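LEIA-ME – coleção de imagens de limpeza doméstica, parte do quarto e das cadeiras

Oi! Se você abriu esta pasta, provavelmente veio parar aqui pelo Geltness, que é o nome que a gente deu ao conjunto todo (limpeza, cozinha, roupa, o pacote inteiro). Este arquivo trata só de um pedaço: superfícies lisas limpas com pano e borrifador. Móvel de quarto, cadeira de plástico, tampo, puxador, essas coisas. Escrevi do jeito que falo, então vai ter parêntese demais. Quem quiser a versão seca pode abrir a planilha na mesma pasta.

O que tem aqui dentro

São mais de 3.000 imagens, organizadas em 71 sequências. Cada sequência é uma tarefa só, do começo ao fim: limpar um armário, limpar uma cadeira, passar pano num peitoril. Tudo visto de cima, da altura da cabeça de quem está limpando, com as duas mãos aparecendo sempre que dá. Gosto muito desse ponto de vista, porque limpeza é um assunto de mãos – a esquerda faz uma coisa, a direita faz outra, e quase todo manual de faxina que eu já li finge que a gente tem uma mão só.

A anotação foi feita por mim e pelo Fermín Paredes, com revisão da Amancay Zapata, que pegou um monte de erro meu de distração (obrigada, Amancay!). Se sobrou algum, a culpa é minha.

Como as sequências estão nomeadas

Primeiro o cômodo, depois o objeto, depois um número. Tipo: quarto, armario, 04. Sem acento, sem cedilha, sem espaço. Eu sei que fica feio, mas da primeira vez deixei os acentos e o computador do Abelardo Palma abriu metade dos nomes como sopa de letrinhas. Em objeto a gente usou a palavra mais comum da casa: cadeira é cadeira, mesmo que tenha braço, mesmo que seja de jardim. Banco ficou separado.

Armário baixo e nicho

O grupo dos armários é o meu preferido. Armário ao lado da cama junta poeira num ritmo que eu não entendo (será o lençol? a cortina? os dois?), e o tampo vira depósito de tudo. A regra na nossa anotação é simples: o tampo conta como uma superfície, a frente conta como outra, e o puxador tem etiqueta própria, porque puxador escuro mostra marca de dedo e quase todo mundo acaba voltando nele.

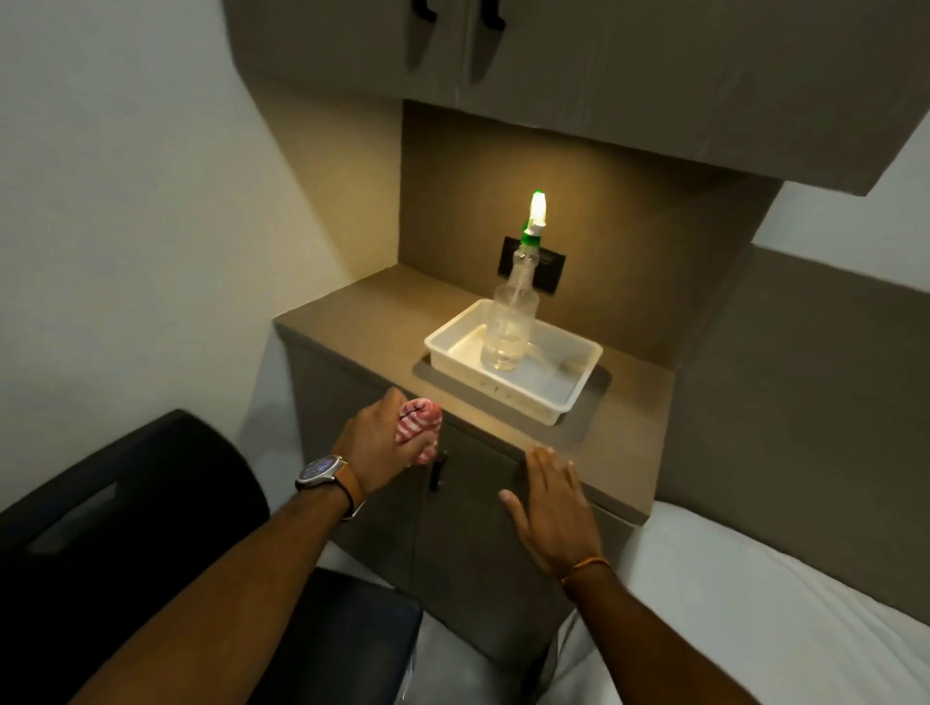
Para o borrifador, usamos três etiquetas: na mão, apoiado e fora de vista. Apoiado vale para chão, tampo, bandeja, qualquer lugar em que a garrafa fique em pé sozinha. Eu defendo a bandeja com unhas e dentes, aliás. Garrafa de gatilho pinga, sempre pinga, e aquela argola de água no móvel é uma tristeza. Uma bandejinha de plástico resolve e ainda serve para carregar tudo de um cômodo para o outro.

O pano também tem etiqueta de estado: aberto, dobrado, enrolado ou amassado. Dobrado dá mais faces limpas para usar, e foi assim que a minha mãe me ensinou. Enrolado é ótimo para canto e para a volta do puxador. Amassado é o que acontece comigo lá pela terceira superfície, quando a paciência já foi embora. Não julgue as sequências pelo pano amassado, por favor.

Uma dúvida que apareceu cedo: e quando a mão está parada perto da superfície, sem encostar, ou encostando sem esfregar? Ficou assim – se está perto sem tocar, é "próxima"; se toca mas não dá para saber se esfrega, é "contato". Só marcamos "esfregando" quando a sequência mostra o movimento em várias imagens seguidas. Uma imagem sozinha não basta, e aqui a gente foi bem chato mesmo.

Cadeiras de plástico

Agora a parte que deu mais trabalho. Cadeira de plástico parece a coisa mais fácil do mundo de limpar: um pano, um esguicho e pronto. Aí você começa e descobre a dobra entre o encosto e o assento, a borda que levanta, a abertura do encosto onde a gente enfia a mão para carregar, a parte de baixo, as pernas. São 15 sequências só de cadeira, e eu juro que aprendi mais sobre o objeto nelas do que em anos sentando em cima.

O plástico fosco cinza-escuro é o pior de todos para anotar (e para limpar!). Ele segura uma poeirinha fina que some quando molha e reaparece depois. E tem o risco claro, que parece sujeira e não sai nunca. Criamos a etiqueta "marca clara" justamente para não obrigar ninguém a decidir entre arranhão e sujeira olhando uma imagem.

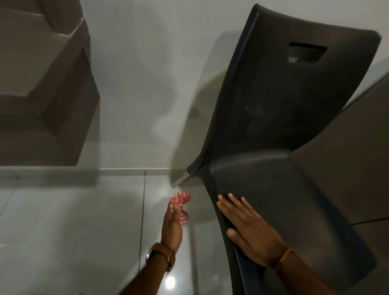 A ordem que eu sigo em casa é encosto, dobra, assento, borda, pernas, e só no final eu viro a cadeira. O Fermín faz exatamente o contrário: começa por baixo, com a cadeira virada, e termina no encosto. Discutimos isso por mais tempo do que gostaria de admitir. Nas etiquetas não há ordem certa, cada sequência segue a de quem limpou.

Uma mão que segura também trabalha. Cadeira leve foge no piso liso, então quase sempre tem uma palma espalmada no assento ou uns dedos presos na borda enquanto a outra cuida do pano. Por isso anotamos as duas mãos separadamente, com "apoio" e "limpeza" como papéis. Em muitas sequências os papéis trocam no meio, e a troca também fica marcada. Se a mão não tem papel claro, fica "indefinido", sem drama.

A parte da cadeira foi dividida assim: encosto, assento, dobra, borda, perna, abertura e parte de baixo. Quando a imagem pega um pedaço de plástico tão de perto que não dá para dizer qual é, usamos "parte incerta". Acontece bastante nas curvas.
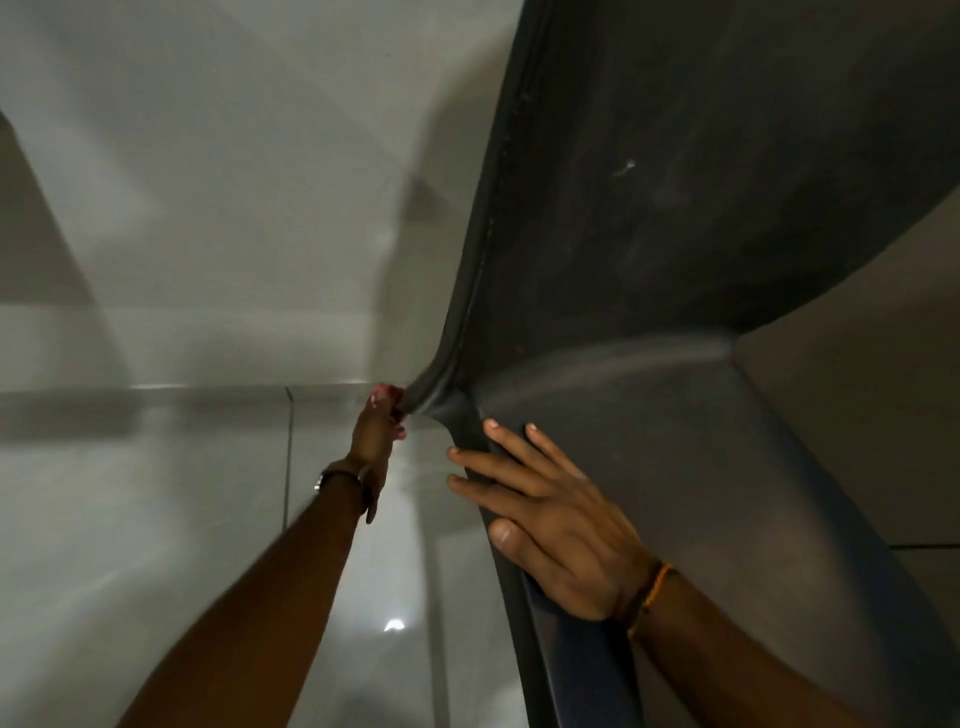
Sebastián Quezada discorda dessa divisão: para ele, borda e dobra deveriam ser uma etiqueta só, já que ninguém limpa uma sem passar pela outra, e quem usa escova em vez de pano nem percebe a diferença. Ele também sugeriu água morna com uma gota de detergente neutro e uma escovinha velha de dentes para a curva.

A escovinha eu adotei na hora. A etiqueta, não. Pensei bastante e mantive separado, pois a dobra acumula sujeira e a borda quase só pega poeira, e para mim são dois gestos diferentes. Quem preferir juntar pode somar as duas colunas na planilha, elas estão lado a lado.

O que ficou de fora

Estofado, tapete, vidro e banheiro. Vidro está na pasta Fululholm, com outro leia-me (mais curto, prometo). Também tirei 21 sequências em que a pessoa parava para atender a porta, trocar de cômodo ou procurar o pano, e o objeto sumia por tempo demais. Guardei tudo, é só pedir.

Produto de limpeza não está anotado. Um líquido transparente numa garrafa transparente pode ser água, pode ser água com álcool, pode ser outra coisa, e eu não vou chutar.

Problemas conhecidos

Piso claro e brilhante reflete tudo, e em algumas sequências a etiqueta de contorno pegou o reflexo junto com o objeto. Estou corrigindo aos poucos. Pano pequeno em movimento sai borrado e às vezes foi marcado como "amassado" quando talvez estivesse enrolado. E luz embutida embaixo de armário estoura o que estiver logo ali, principalmente plástico branco.

Se achar outro erro, escreva o nome da sequência e o número da imagem no arquivo de correções. Só não apague a linha de quem escreveu antes, que em agosto perdi uma tarde inteira refazendo as anotações do Emiliano Navarrete.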